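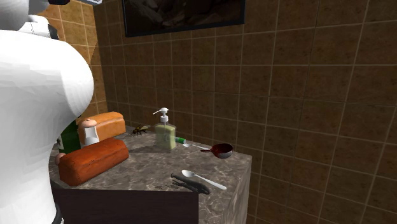 Marble-pattern counter in gray-brown with lighter veins.

Onitz Countertops: Frequently Asked Questions

How often should I seal my marble?
Once a year for most kitchens. Drip a little water on the stone and leave it for 20 minutes. If a dark spot forms, it needs sealing.

Which sealer do you use?
Clirine, two thin coats. We sell it by the bottle at the Katau showroom.

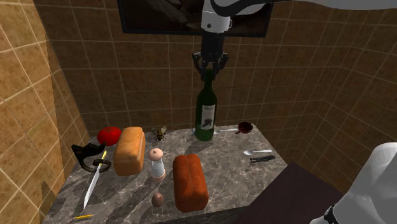
Will wine or lemon juice hurt the surface?
Acid dulls marble, and sealing does not prevent it. Sealer slows down stains, but the dull marks we call etching are a change in the stone itself. Wipe up spills right away with a damp cloth and mild dish soap. A wine bottle standing straight on gray marble, like the dark green one here, can leave a ring if any wine has run down the side, so put a coaster or tray under it. Light etching can be polished out.

How much does polishing cost?
The visit fee is $69. Polishing starts at $400 for a standard counter. We give you the full price before work begins.

Can I put hot pans on it?
Use a trivet. Sudden heat can crack the stone or mark the sealer.

Do you work on counters bought elsewhere?
Yes, including Fankhauser slabs. We do not repair laminate.

When is the showroom open?
Monday to Saturday from 9 a.m. We are closed all of January.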